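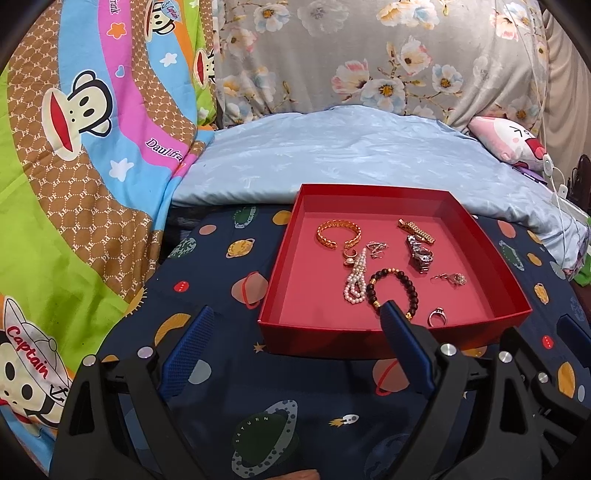 Can a household machine sort small personal items without supervision?

At present it can do part of the work. The Telov unit separates rings, bracelets and watches reliably when they lie apart from one another, but a person must remain in the room and must complete any item the unit declines.

Section 4. Sorting Small Items

4.1 Before you begin

Sorting is a supervised task. Elstead classes it below folding and table clearing in readiness, and the Morutero software will not start it on a timer.

1. Place the items in a shallow open tray with raised sides. A tray in one plain color gives the best results.
2. Set the tray on a level surface. A bed is acceptable if the mattress is firm.
3. Spread the items so that as few as possible touch.
4. Select Sort, then Small Items, on the control panel.
5. Confirm the number of groups. The factory setting is 2.

Note: Patterned bedding does not prevent sorting. The unit reads only what lies within the tray walls.

4.2 During the task

6. Wait for the first item to be lifted clear of the tray before leaving the control panel.
7. If the panel shows Declined, move the item by hand and press Resume.
8. If two items are lifted together, press Hold and separate them.

Caution: Bracelets with several strands, such as pearls, can catch on rings and stones. Remove them from the tray before starting if the thread is old or worn.

Caution: Do not raise the grip setting above 200 to hold a smooth ring. Lower the travel speed instead.

4.3 What to expect

In trials with the Fröhlich fingertip set, the unit placed 81 percent of items in the correct group on the first attempt, over almost 3,000 attempts. Most errors involved earrings and thin rings. Closing clasps, untangling chains and judging value remain tasks for a person – no setting in this version changes that.

4.4 After the task

9. Check the tray and the floor beneath the work area for small items.
10. Wipe both fingertip pads with a dry cloth.

Revised 6 January 2023. Fingertip pad replacement is covered in Section 7.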